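October 26, 2025

Fourth evening in a row of reading the fault log from our bin picking cell, and I still don't believe what it says. According to the log, the arm hit nothing. According to Narendra Pal, who was standing next to it with a cup of tea, it drove its fingers straight into the bottom of the bin and kept pushing until he slapped the stop button.

I know whose version I'm going with.

Some background. We switched to the Flarkum planning software in June, mostly on the strength of a demo. The Durnora people (they resell it) told us the collision check was "continuous" and that we could stop worrying about floor contact. I asked what continuous meant. I got a slide. The slide had a green check mark on it.

What it means, as far as I can tell from poking at the settings, is that the software checks the path against a model of the bin. Fine. The model is only as good as where you told it the bin was. Ours had slid toward the robot by 15 millimeters – I measured it afterward with a steel rule, three times, because I didn't like the answer. Close to a sloping wall, that is plenty to put a finger on metal while the screen shows clear air.

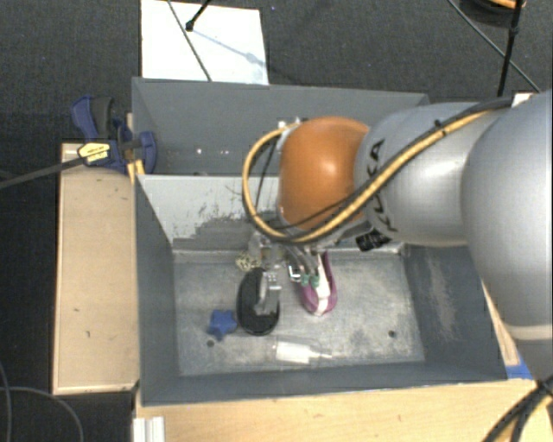 Why didn't the force limit stop the arm?

The limit was set to 800 in the config file, and the driver read that number in a different unit than the one the manual uses. As far as the controller was concerned there was hardly any limit at all.

I found that on line 656 of a file I was told I'd never need to open. Durnora's support desk says it's a "known documentation issue." Known to whom? It wasn't in the release notes, and it wasn't in the Kashyap integration guide either, which I have now read twice, including the appendix on cable routing.

The damage was small: a bent fingertip and a fitting that hisses. Narendra swapped both before lunch. What bothers me is that the run got logged as a failed grasp, same as when something slips out of the fingers. I went back through older failed grasps and there are up to 3 more that look the same in the motor current. We'd been filing crashes under bad luck.

Changes so far: the force limit is fixed and tested against a block of foam, the bin position gets checked with a rule at the start of every session, and whoever runs the cell stands within reach of the stop. Flanier has offered us a vision add-on that would track the bin "automatically." I've asked them what happens when it's wrong, and I'm still waiting on a reply.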